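双腕アームの皿つかみ、学習を増やせば本当に安定しますか
カテゴリ：工作・電子工作 ＞ ロボット　　状態：受付中

ねじ山つぶし さんの投稿

共同工房Rimgateの隅を借りて、2本腕のアームで台所用品を片づけさせる装置を組んでいます。皿をラックに立てる、マグを木のスタンドに掛ける、トウモロコシのおもちゃをかごに入れる、という程度の作業です。制御はHillanoという公開の学習キットを使い、自分で腕を動かして記録した手本をそのまま食わせています。

マグとトウモロコシはまあまあです。困っているのが皿で、縁をつかむところまでは行くのに、持ち上げる途中で傾いて落ちます。うまくいく日もあるのですが、次の日に同じ設定で動かすとまた落ちるので、うまくいった日のほうを疑っています。

手本は今200回分。Hillanoの掲示板で相談したら「少なすぎる、928回まで増やしたら9割成功した」と書いている人がいました。そもそもこの9割が何回試しての9割なのか書いてありません。皿の置き場所を毎回変えたのかも不明。聞き返しましたが返事なしです。
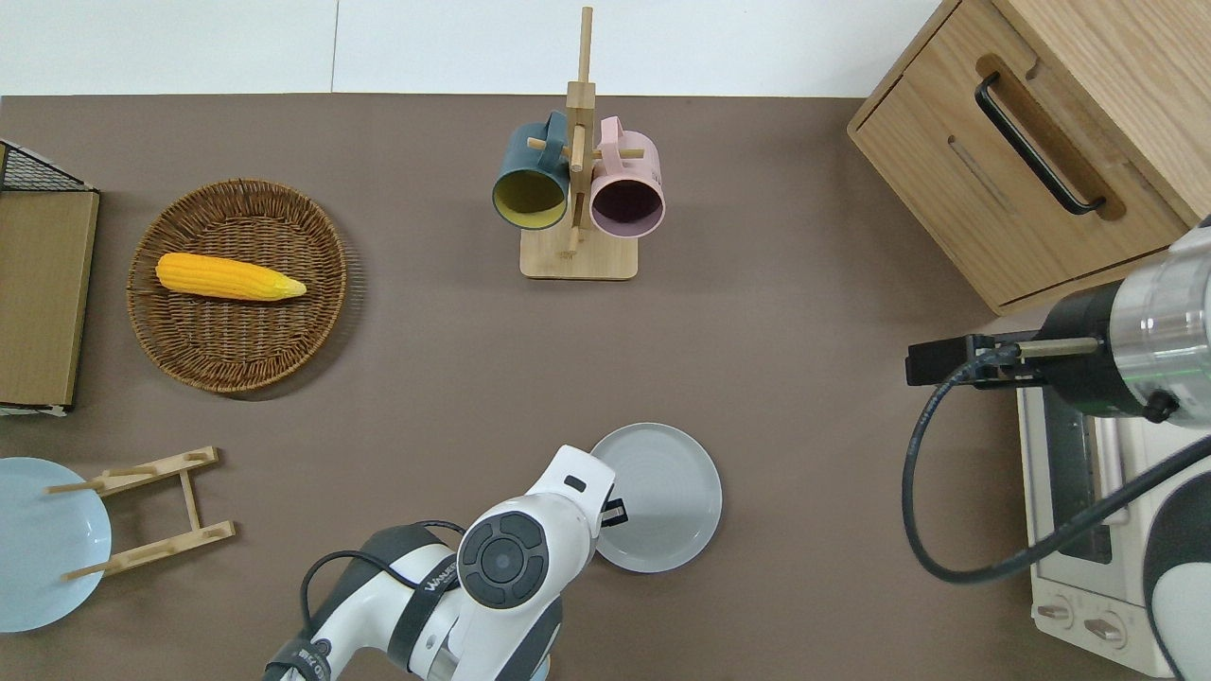
作業台。上から見たところ。灰色の皿が問題の皿です。

記録には手間がかかるので、あと何百回も録って何も変わらなかったら立ち直れません。お聞きしたいのは次のことです。

・皿の失敗は手本の数で解決する種類のものでしょうか
・指先にゴムを貼るのは有効でしょうか。Shezi製の滑り止めシートを勧められましたが、宣伝文句が派手すぎて信用していません
・手首から出ているケーブルが台に触れるのは気にしたほうがいいですか

台には茶色いマットを敷いています。つや消しで、見た目には平らです。モーターの電流値は記録していません。

夜なべ旋盤 さんの投稿

手本を増やす前に、人間が遠隔で動かして同じ皿を何回続けて持ち上げられるか数えてみてください。これで落とすなら指か持ち方の問題で、学習の話をする段階ではありません。掲示板の「9割」は私も眉に唾をつけます。条件の書いていない成功率は読み飛ばすことにしています。

それから皿はいったん忘れて、小さい木の角材あたりで指の位置決めだけ見るといいです。角材は面が平行なので、ずれたときにどっちへずれたかがはっきりします。うちの一号機はこれをやったら、目標の位置に対していつも手前側に寄っていました。原因は手首カメラの固定ねじの緩みで、皿のせいにしていた二週間は何だったのかと思います。

ケーブルは気にしたほうがいいです。台に擦れているあいだは姿勢によって引っ張られ方が変わります。肘側で一度留めて、手首の可動分だけたるませてください。留めすぎると今度は断線します（やりました）。

ねじ山つぶし さんの補足

ありがとうございます。角材、やってみることにしました。
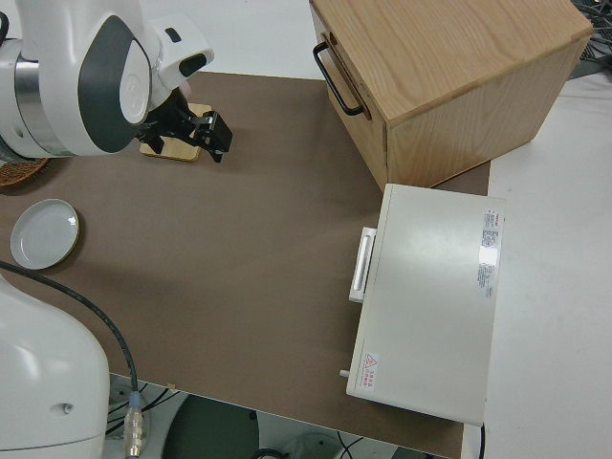 降ろす高さを少しずつ変えて、指を閉じる前にいったん止める動きにしています。止めたところで横から定規を当てて、目標との差をノートにつけるつもりです。カメラのねじは全部締め直しました。緩んでいたのかどうか、締めながらだと自分ではよく分からず、先に印をつけておけばよかったです。

遠隔での皿の持ち上げもやりました。人間が動かしても落とします。つまり200回の手本の中に、たまたま落ちなかった回がかなり混じっている可能性があります。落ちた回は録り直していたので。うすうす気づいてはいました。

とりあえず増設派 さんの投稿

データは多いほうがいいに決まってます。自分は数で殴って何とかなりました。ゴムは100均のやつで十分。がんばってください。

Domholm在住 さんの投稿

上の方には悪いですが、人間が操作しても落とすなら数で殴っても落とし方が上手になるだけだと思います。

補足を読む限り、疑わしいのは縁の挟み方です。縁のすぐ端だけを挟むと、皿の重心が指から遠く、持ち上げた瞬間に皿が指を軸にして回ります。滑って落ちるのと、回って落ちるのは別の失敗なので、まずどちらか見分けてください。縁に油性ペンで短い線を引いて、つかむ前と落ちる直前で指に対する線の向きを比べれば分かります。線が回っていればゴムの効果は限定的です。指の当たる面を広げるか、もっと深く挟むか、もう片方の腕で下を支えるかになります。
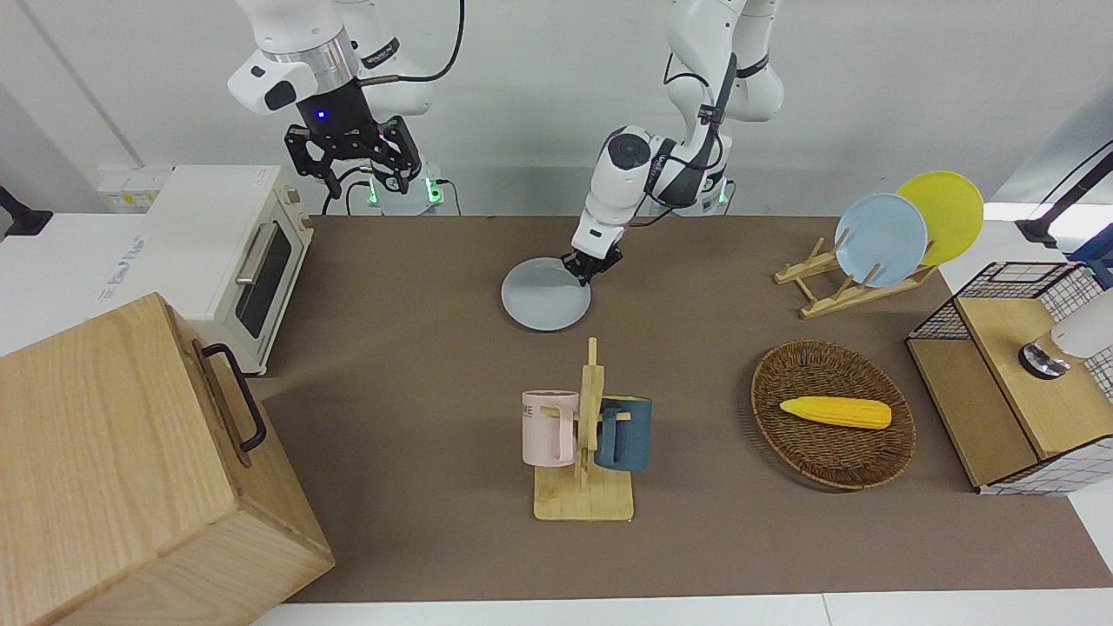

深く挟むには、皿が少し浮いていないと下側の指が入りません。平らに置いた皿の縁の下に隙間がどれくらいあるか、測りましたか。裏の高台が低い皿だと、指の厚みだけで負けます。その場合は縁を軽く挟んで片側だけ起こし、傾いた状態で一度力を緩めて挟み直す、という二段階の動きにする手があります。遅いし見栄えも悪いですが、私の環境ではこちらのほうがましでした。ただし皿もアームも違うので、そのまま当てはまるとは言いません。

Sheziのシートは使ったことがあります。最初はよく止まります。粉っぽい皿を扱うとすぐ効かなくなり、拭くと戻ります。箱に書いてあるほどの差は感じませんでした。安いゴムと並べて試して、差が出たほうを残せばいいと思います。

手本の件は、落ちた回を捨てずに別フォルダに残しておくことをおすすめします。学習に入れなくても、何回やって何回落ちたかが残ります。掲示板の人に足りなかったのはそこなので。

ねじ山つぶし さんの返信

線を引いて見てみたら、回っていました。滑りだと思い込んでいました。

挟み直しの動きを遠隔で練習しているところです。まだ人に見せられる成功率ではないので数字は書きません。ゴムは両方買いました。結果が出たら条件つきで追記します。質問はしばらく開けておきます。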